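June 22, 2020

Spent most of the day on the scoop policy again. Vandana Chaudhary pushed her branch of Brodik last night with the new grasp frame for the handle, so I merged that first and reran calibration on the arm. Residuals fine. The planner still wants to come in too steep over the near rim, and I put a soft cost on the wrist angle to flatten it. Planning time went up a little. I can live with that until August.

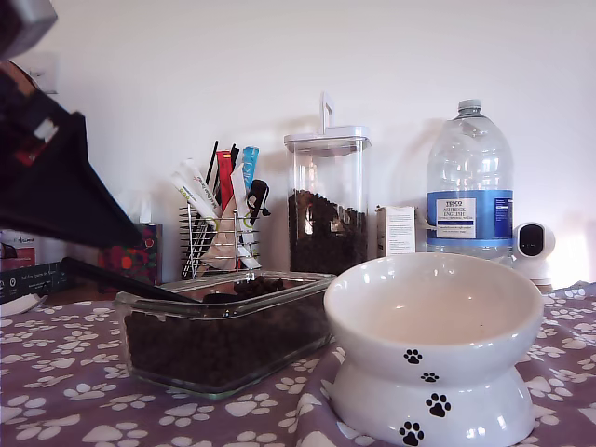
*Scoop in the kibble, bowl still empty.*

Wenche Dalen asked for 20 episodes per start pose. Got 19 on the first pose before the logger dropped its connection to Dokitport and I had to restart both ends. The last file has a header and no joint data. I deleted it and wrote the number in the notebook so the gap makes sense later.

The dataset stands at 273 episodes. We said 300 before retraining and I'd like to stick to that.

Depth is the weak part. The glass walls of the dish come back as holes or as table, depending on the angle, so the fill level estimate jumps. I masked the dish by its known outline and only kept points inside it. Much steadier, but it means the outline has to be redone each time the dish moves. Tormod Nygård thinks we should fit the rim from color edges and drop depth for that step. Probably right. I don't want to write it this week.

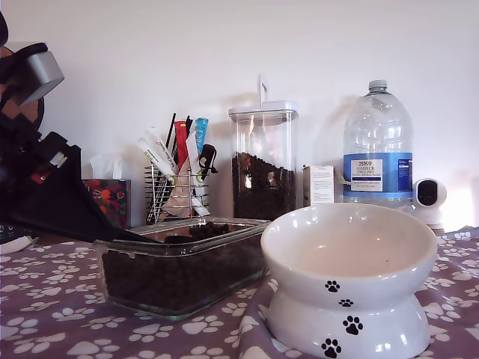
p. 41

Afternoon. Tuva Ekström called about the force threshold. She had it set for rice in her tests and kibble is lumpier, so contact triggers early and the arm thinks it has hit the bottom. Raised it in two steps and added a short time window, so one pellet catching doesn't count as contact. Replayed the old logs through it and the early triggers mostly went away.

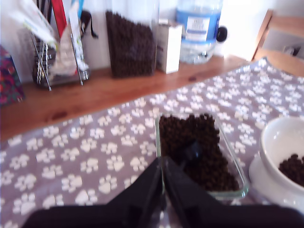 I still have to check the new window against the slow approach, where the force builds gradually and the filter may lag. Sigrun Kvam has a script for that somewhere in Wallel. Asked her for the path.

To do: fix the logger reconnect, write down the threshold values, second start pose. Buy a new notebook.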